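Notes on a written procedure for cloth handling near wet fixtures
January 5, 2020

The first version of our handling procedure was a page and a half and covered rigid parts only. It listed grip force limits, a maximum approach speed, and a stop condition for each axis. Cloth was added in September, after Araceli Valdovinos pointed out that most of our recorded episodes already involved it and that none of the limits on the page applied. A towel does not trip a force threshold when it is caught on something. It stretches, and then it comes loose.

The revised procedure is now at draft 10. It is used at Brasik for hand-held gripper work and will be carried over to the arm-mounted tool later this year. I maintain the document. What follows is a record of the rules that changed most between drafts and the arguments behind them.

Rule 1 covers the state of the cloth at the start of an episode. Early drafts said "cloth is placed in a natural position," and every operator read that differently. The current wording defines three start states: flat, folded, and dropped. Dropped means released from elbow height and not touched afterward. The state goes in the log before the trigger is pulled. If the operator adjusts the cloth after logging, the episode is void and gets a new number.

Rule 2 covers grip depth. Cirilo Lozano wanted a figure in millimeters. We tried that for two weeks, and the log entries were guesses, since no one can measure insertion depth on a knit while holding the tool. The rule now uses two classes, edge and gathered. Edge means a single layer. Gathered means anything else. This loses information, but two operators looking at the same grasp now write down the same word.

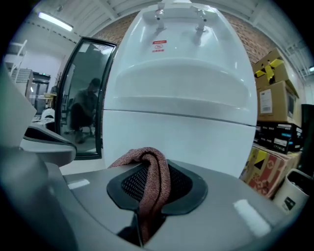

Rule 3 is the one people argue with, and it concerns what hangs below the grip. The draft 4 wording prohibited any free end longer than the jaw. That ruled out nearly all useful grasps on knitted material. The current wording permits a free end of any length provided the operator can say where it is before moving. With the knit up in a loop above the black pad and its lower end down in the gap beneath, the grasp is logged as gathered, and the free end is logged as low. A low end requires the slow approach when the target is a basin, a rail, or anything else with a lip. It also requires a check of the gap before the jaw is opened, so that the cloth is released and not dragged.

Rule 4 deals with fixtures. Any fixture that carries a warning label is treated as restricted until someone has read the label and entered its text in the station sheet. Reading it from memory is not accepted. Marlene Evangelista audited the sheets against the labels and found 2 stations where the text had been copied from a neighboring station. Both have been corrected. Faucets are entered individually, left to right as the operator faces them, and a task that names "the faucet" on a fixture with more than one is sent back.

Rule 5 is clearance. Doors that open toward the operator must be in the same position at the beginning and end of a session, open or closed, and the position is written down. Boxes may be stored next to a station. They may not be moved during a session, even to make room, as the background is used for localization and a shifted stack degrades it.

Rule 6 covers glass and glossy surfaces. Hamisi Mussa's objection was that a reflection can show a person who would otherwise be out of view, and that the consent form only mentioned people being recorded directly. The form has been reworded. Anyone seated within view of a reflective pane now signs it as well.

On results: of 1,789 episodes logged under drafts 1 through 7, 124 could not be assigned a start state or a grip class from the written log alone. These have been withdrawn from the set. I do not yet have a comparable number for the current draft, and I would not trust one from so short a period.

Two items are still open. The first is whether a regrasp counts as a new episode. Xóchitl Villaseñor argues that it does, and the log format would be simpler if she is right. My objection is that it hides failed first grasps, which are the ones I most want to find later. The second is tool cleaning. Lint collects on rubber faster than we expected, and the present interval, once per session, was copied from the rigid parts procedure without any review. I have asked for fiber counts from the pad at the Selska station before changing it.

Comments on draft 10 should cite the rule number and the sentence. General remarks about length have been noted.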